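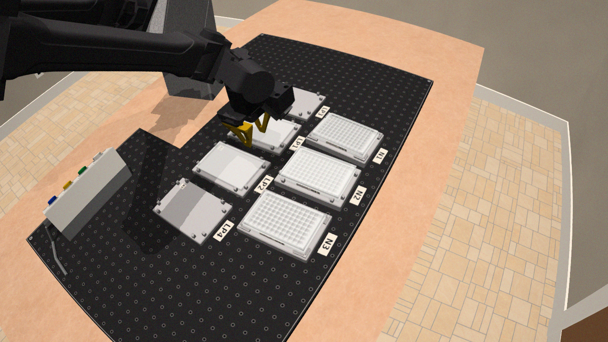

How Long Does a Sample Wait? Queueing in a Small Water Testing Lab

Student project report, Applied Statistics, Sorkidville
Submitted 11th March

1. Why we picked this

Our first idea was to study the line at the campus coffee counter. Two other groups had already claimed it, so we went looking for another line and found one in the water testing lab at Felumeck, where the things waiting are bottles. Bottles have several advantages as research subjects. They do not leave in a huff, they do not cut in, and they need no consent form.

The lab tests well water for households in the Trarier valley. People drop off a bottle, the lab logs it, and some days later a letter goes out. We wanted to know where those days go.

2. Data

The lab let us copy its paper logbook for one June. It holds 416 entries, each with a time in and a time out for three stages: reception, testing and sign-off. We typed the whole thing into a spreadsheet by hand, which took longer than every other part of the project put together. The sevens and ones in the second half of the book are a matter of opinion. Where two of us read an entry differently we went back to the page, and where we still disagreed we left the entry out of the stage averages but kept it in the arrivals.

3. Method

We treated each stage as a single line with one server, first come, first served. Textbook queues assume arrivals are random and steady. Ours were random enough, but the valley bus reaches Felumeck twice a day and empties its bottles onto the front desk all at once. We therefore split the day into bus hours and quiet hours and fitted each part on its own.

The simulation was written in Suvarna, the package our course uses. We ran it 300 times, then 500 times when the first set of curves looked lumpy. They still looked lumpy, but in the same places, and we took that as a good sign.

4. What we found

Testing was the stage everyone in our group expected to be slow. It was not. Most bottles moved through it at a fairly even pace, bus or no bus.

The wait was at sign-off. Finished results went into a tray, and the tray was cleared once a day, after lunch. A result that reached the tray at one o'clock could be in the mail that afternoon. A result that reached it at three sat there overnight, being perfectly correct. In the simulation, clearing the tray a second time in the late morning shortened the overall wait more than adding a second tester did, and it costs a short walk down the hall.

5. Problems

One month is not a year. We know nothing about winter, when we are told wells behave differently and so do bus drivers. We also assumed that every test takes the same kind of time, although the logbook has 4 test codes and one of them is plainly slower than the rest. Our fit for the quiet hours is decent. Our fit for the bus hours is best viewed from across the room.

6. Next steps

If we had another term, we would model the test codes separately and get a second month of data - typed in by somebody else. The spreadsheet and the Suvarna files are in the course folder, along with a list of the entries we dropped.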